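Give me the slow ferry and a bag of sandwiches
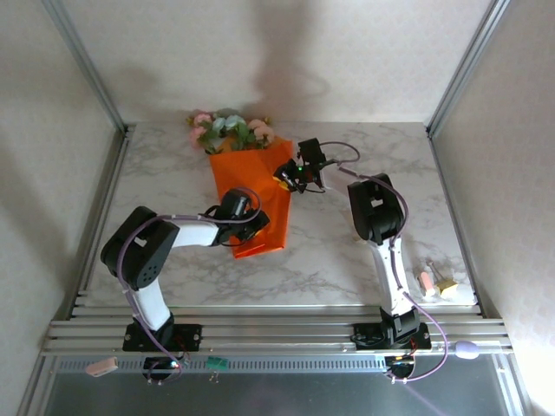

Larkden Walking and Day Trips Club — Members' Pages

I took the slow ferry to Storham again in July, and I'm going to bore you with why, because every time I mention it at the club somebody tells me I'm mad. The bus does it in less than half the time. The bus has charging ports and a little screen that tells you the next stop. I know! I've been on the bus. I got off it with a stiff neck and no memory of anything between the roundabout and the car park.

I've got nothing against getting places quickly when there's a reason. If my sister's in labour, put me on the fast one. But a day trip is a day off, and I can't see the sense in treating the travelling part as a chore to be got through so the real day can start at the other end. The ferry leaves at 8:20, and as far as I'm concerned my day out starts at 8:20, with a cup of tea in a paper cup that's too hot to hold.

What set me off writing this was the new visitor pass. You've probably seen the posters. One price, 57 dollars, and you get the bus, the lookout, the maritime museum, the gardens, the old gaol and a harbour cruise, all in a single day. I bought one last year (I'm a sucker for a bundle) and it was one of the most tiring days I've had outside of moving house. I kept checking my watch. I walked through the gardens at the pace you'd walk through an airport. In the museum there's a lovely long room of model boats and I gave it maybe four minutes, with one eye on the door, as the gaol tour was leaving at quarter past.

And the silly thing is that I did get my money's worth, if you add up the tickets. I saw everything on the list. Ask me what I remember, though, and it's the queue for the lookout and a seagull that took a chip off a small boy. The chip was excellent theatre, I'll give it that, but it wasn't part of the pass.

I blame the passes a bit and I blame us a bit more. We've all picked up this idea that a place has to be finished. I hear it on our own trips — "we've done Storham", as if it were the washing up. I've been going there since I was a kid and I haven't done it. I only found the steps behind the fish market two years ago, and they go right down to a scrap of beach where you can sit with your back against the wall and be completely out of the wind.

Now, the fair objections. Not everyone has a whole day. If you've got little ones, a slow boat with one toilet is a big ask, and I wouldn't wish the return crossing on anyone who gets seasick. Visitors from overseas may only get one go at it, and if I'd flown that far I'd probably want the gaol as well. The pass is good value for people like that and I wouldn't want it scrapped. I'd just like it to last longer. Make it good for 2 days, or let people use it any time over a month, and half the rushing would go away overnight. I can't imagine it would cost the operators much. Some people would even stay for tea and spend money in the town, which I thought was the whole point of visitors.

I'd also like the ferry timetable left alone, please. There's been talk of dropping the midday sailing over winter and I think that would be a rotten mistake. Without it you either come home before lunch or hang about until dark, and in the colder months there's only so long a person can make one bowl of soup last. The boat holds 376 people and no, it isn't full in winter. Neither is the bus, from what I've seen, but I haven't heard a word about cutting that.

So if you've never tried it, pick one thing in Storham you'd like to see and leave the rest. Take the boat over, bring a jumper even if it's warm on shore, and sit on the left-hand side going out for the best view of the lighthouse. Bring your own sandwiches too, the ones on board have gone up again and the egg was never much good to begin with.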